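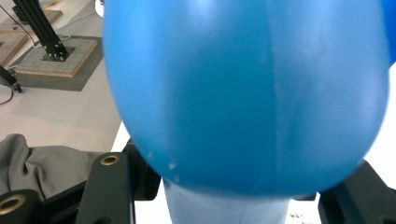
Adebayo Ibrahim asked the question a good many visitors had been muttering on the stairs: if a person has to hold the grippers, what part of this is the robot doing? He asked it politely, near the start of the Branen open day, and he asked it again at the end.

The answer, both times, was that the robot comes later. Branen, which has its workshop on the upper floor of the old Clinditz building, has spent most of this year recording people as they handle household things with black grippers held in the hand. The recordings are meant to teach an arm to do the same jobs without help. Visitors on September 13, 2024 were shown the recording and told about the arm.

It was a well-attended afternoon. Seats ran out before the first talk and the second was given to people standing in the corridor. The firm's spokesman promised "a helper for every kitchen", then spent a while explaining that he did not mean every kitchen and would not say when.

The demonstration was easier to judge. Someone sits at a table with a gripper in each hand and works with objects of the sort found in any home. Balloons were in the mix, and so was washing-up liquid. Branen says soft and slippery things are where machines do worst, and that is fair enough. A balloon will not forgive a clumsy grip. But a person was doing the gripping, and people have been able to hold balloons for some time. 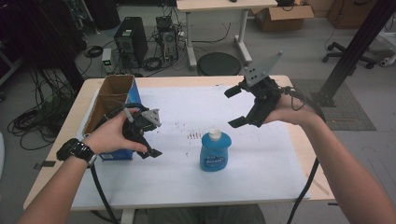
Both hands at work during the Branen open day: a bottle of dish soap stands between the two grippers.

Each task has to be repeated 100 times before it counts as finished, according to the firm. It says it has finished 27 tasks so far and wants to have an arm working from them by December. Asked how many of those tasks the arm can do now, staff said 7, under good conditions. Pressed on good conditions, they listed steady light, a clear table and objects it has met before. That leaves out most kitchens at tea time.

There was also the matter of money. Brarberg, the housing company that owns flats on the east side of town, has agreed to let Branen try the arm in one of its sheltered blocks next year. Neither side would put a price on it. A Brarberg manager said tenants would be asked first and could say no. She could not say who would be called out if the thing stopped halfway through the washing-up.

Older residents may remember the Belhaj trolley, which was going to carry meals round the same block and was last seen in a store cupboard with a flat battery. That scheme had an open day too — with better sandwiches.

None of this means Branen's work is empty. The staff were patient, they answered most of what they were asked, and those who had a go with the grippers found them harder to use than they looked. One woman needed about 3 minutes to pick up a spoon and came away with more respect for the whole business.

Mr Ibrahim was less moved. He said he would come back when the chair was empty and the dishes were still getting done. Branen has taken his email address and says another open day will be held in the new year.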